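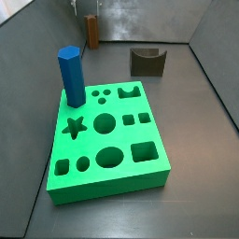 Solid Shapes: Prisms, Nets and Volume
Notes for Week 6
Instructor: Mireille Guillot

These notes cover prisms only. Pyramids and cones come later, in May. Bring a ruler and a compass to the next class.

1. What a prism is

A prism is a solid with two matching ends joined by flat sides. The ends are called bases, even when the solid is lying down. They are the same shape and the same size, and they are parallel. If you slice a prism anywhere along its length, keeping the cut parallel to the bases, the cut face matches the bases exactly.

A prism is named after its base. A triangular prism has triangles at the ends, a hexagonal prism has hexagons. A cylinder has two matching parallel ends too, but its side is curved, so in this course it is not counted as a prism.

In a right prism the sides are rectangles and stand at a right angle to the base. In an oblique prism the sides are parallelograms. All problems on the worksheet use right prisms unless they say otherwise.

2. Faces, edges and corners

Let n be the number of sides of the base. Then the prism has

n + 2 faces
2n corners
3n edges

For a hexagonal prism n is 6, which gives 8 faces, 12 corners and 18 edges. Check with Euler's rule: faces plus corners minus edges equals 2.
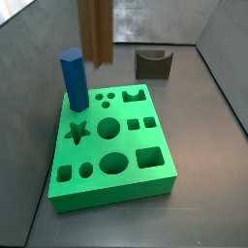 What happens to the rule if the base has a dent in it, like a star?
The rule still holds. A five-pointed star outline has 10 sides, so a prism built on it has 12 faces, 20 corners and 30 edges, and 12 + 20 − 30 = 2.

3. Turning symmetry

Draw a line through the centers of the two bases. Turn the solid around that line and ask how often it looks the same in one full turn. With a regular hexagon as base it happens six times, once every 60 degrees. A square base gives four and an equilateral triangle gives three. A cylinder looks the same at every angle.

This matters whenever a solid has to go through an opening of its own shape. The fewer the matching positions, the more carefully it has to be lined up. Purificación Herrero's reading packet has a good page on this — see the part on keys and locks.

4. Volume

Volume of a prism = area of base × height

The height is the distance between the bases. For a regular hexagon with side s, split the hexagon into six equal triangles. Each has area (√3 ÷ 4) × s², so the whole base is (3√3 ÷ 2) × s².
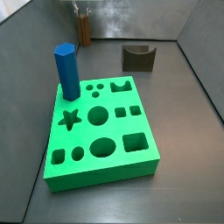 Photo: Brisa Bermúdez

Worked problem. A hexagonal prism has side 2 cm and height 10 cm. Find the volume.

Base area = (3√3 ÷ 2) × 4 = 6√3, or 10.39 square cm to two places.
Volume = 6√3 × 10 = 60√3, or 103.92 cubic cm.

Keep the root until the last line. Rounding early cost several people a point on the last quiz.

5. Surface area

Add the two bases to the sides. Unfolded, the sides of a right prism make one long rectangle. Its width is the perimeter of the base and its height is the height of the prism. For the solid above: 12 × 10 = 120 square cm, plus 12√3 for the two bases.

Homework: worksheet, problems 1 to 10, and problem 22 for extra credit. Due 7th March. Show the net for each solid — a rough sketch is fine.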